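Preguntas frecuentes sobre las sesiones de grabación

Gracias por pasaros por aquí. Desde que abrimos la convocatoria de Skuklow nos escribís casi siempre con las mismas dudas, así que Ritva Niskanen y yo nos hemos sentado a contestarlas con calma.

¿Necesito saber algo de robots?
No, nada. Lo que buscamos son manos corrientes haciendo cosas corrientes: coger una taza, dejarla en una bandeja, volver a empezar. El sistema aprende de vuestros ejemplos, y le viene muy bien que cada persona tenga su manera de hacerlo.

¿Qué voy a llevar en las manos?
Una pinza en cada una. Son de mano, las mueves tú, y al principio se hacen un poco raras (a todos nos pasó), pero en un rato les coges el aire. Encima llevan un cubo blanco con dibujos negros, que son los marcadores con los que seguimos la posición de cada pinza. Os pedimos solo que no los tapéis con la manga ni con los dedos.

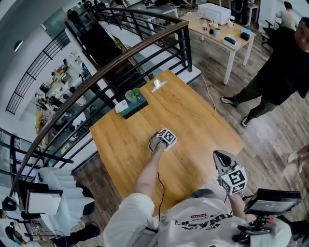 También conviene fijarse en los cables. Si notáis que uno tira, parad, recolocadlo y repetid la toma con toda tranquilidad — preferimos mil veces una pausa a un gesto forzado.

¿Cuánto dura una sesión?
Son 55 minutos, con descanso en medio. En ese tiempo lo normal es llegar a 31 tomas, aunque si hacéis menos no pasa absolutamente nada.

¿Y si se me cae algo?
¡Pues lo recogemos y seguimos! Avisad en voz alta para que marquemos la toma. Las tomas con fallos también se guardan, en una carpeta aparte que llamamos Lullier, y Wulan Chin las revisa una por una con una paciencia que ya quisiera yo.

¿Puedo ir con manga larga?
Mejor corta, o bien remangada. Anillos y pulseras, si podéis, dejadlos en casa.

¿Habrá más gente en la sala?
Sí, suele haber compañeros cerca trabajando en lo suyo. Podéis hablar con ellos entre toma y toma; durante la toma, mejor la vista en la mesa.

¿Cuántas tomas lleváis?
En noviembre cerramos la tarea de la bandeja con 145. Para la siguiente, Gravorora, tenemos 122 y seguimos sumando.

¿Cómo me apunto?
En el mostrador de la entrada, preguntando por Ritva, o con el formulario de esta misma web. Las plazas de la próxima ronda se cierran el 14 de diciembre de 2018.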